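May 5, 2020
Roton estuary sediment work, bench notes

Cores from the Nosow reach logged and split. Top section of core 3 is soft gray silt over a thin sand layer, then silt again. Heledd wants the sand sampled separately before anyone assigns it to the flood deposit. Agreed. Half-sections are wrapped and back in the cold room, labels facing out.

Turbidity meter drifted again. Two-point calibration against the 200 NTU standard, then a blank, then the standard again: reads high on the return. Cleaned the cell, repeated, same result. Swapped to the spare for the remaining bottles and flagged this morning's readings in the sheet. Do not use them for the Givbridge comparison until Abilio has rerun the retained splits.
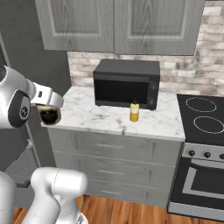
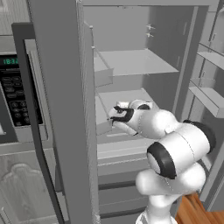 Suspended solids: 24 filters dried and weighed. One torn at the rim, rejected. Bottle 787 has no collection time on the label or on the field form. Asked Leire, who has the boat log. If the time can't be recovered it drops out of the tidal series but stays in the grain size set.

Draft EIS appendix: the dam-removal run still uses the old bathymetry upstream of the Alcaraz culvert. Soledad has the new survey lines and will regrid. Her first pass left a step at the seam between the two surveys. Needs blending over a longer distance, or the model puts a scour hole there that has no business existing.

To do
Rerun splits (Abilio)
Sand layer subsamples, core 3 (Heledd)
Order 200 mL bottles, wide mouth
Check datum on the Nosow gauge. The form says one thing and the plate on the piling says another.
Send the July sampling dates to Nhyira so she can book the boat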